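Bolavdale library gets its evenings back

Good news if you're the sort of person who only remembers their library books at teatime! From July the Bolavdale branch is staying open until 8 pm again, three nights a week, and I for one am thrilled. I've been grumbling about the early closing to anyone who'll stand still (sorry, Mum).

I popped in to have a chat with Raymonde Fortin, who runs the branch, and she was in the middle of shifting the large print shelves closer to the door. She told me 214 people signed the petition that sat on the front desk over summer, which is a pretty decent effort for a town our size. My neighbour signed it twice and got crossed out once. 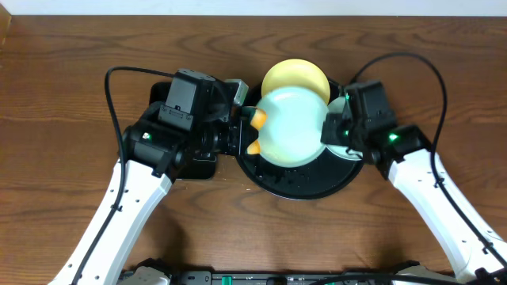

The extra hours cover borrowing, printing and the study room at the back, but you'll still need to book the study room by lunchtime if you want it that night. Printing stays at the same price. The kids' corner will be open too, though story time isn't moving, so don't turn up at seven with a toddler in pyjamas like I nearly did.

There's a bit of new stock as well. Raymonde has put in an order for 19 new audiobooks and a big pile of crime novels, and she's after suggestions for the rest of the year. Pop yours in the box beside the returns chute. I've asked for more gardening books and a decent history of the Hitside tramline, because the one they've got is falling to bits and somebody has coloured in the maps.

One small catch: the Kapoor Street car park is still half dug up, so if you're driving in from the Zurkport side you're better off parking behind the bakery and walking through the laneway. It's well lit now, and the bakery doesn't mind after five.

Overdue fines are still gone, by the way. I checked, for personal reasons.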